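About Soswood

Soswood is a cooking school on the second floor above a carpet store, which explains the hush. Henrike Nolte opened it in March 2018 with 4 stoves, one good knife and a lease she hadn't read closely. The lease turned out to include the parking lot, so we have plenty of parking.

We teach plain home cooking to grown adults. Soup, bread, beans, a roast chicken, and eggs every way we can defend. You won't learn to make foam. If you already know how, please keep it to yourself until dessert.

The egg class is the one that fills up first. It runs 90 minutes, and people who signed up as a favor to a spouse tend to come back alone for the omelet session.

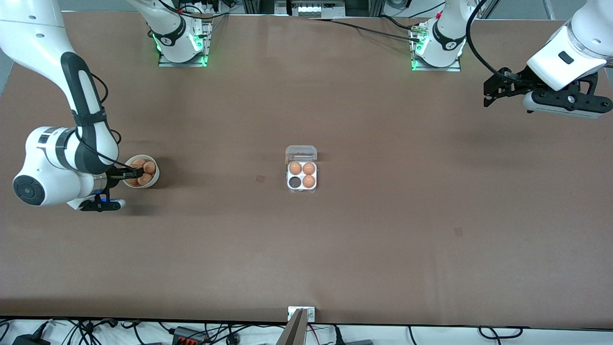

Who teaches here

Henrike takes most evenings. She spent years in hotel kitchens and still says "behind you" in the supermarket. Đoàn, the noodle shop down the street, lends us a cook on Saturdays for the broth class, and we lend them chairs.

Booking

Classes hold 6 people. We close for most of December, when everyone we know wants to be fed for free. Gift cards don't expire, though your enthusiasm might.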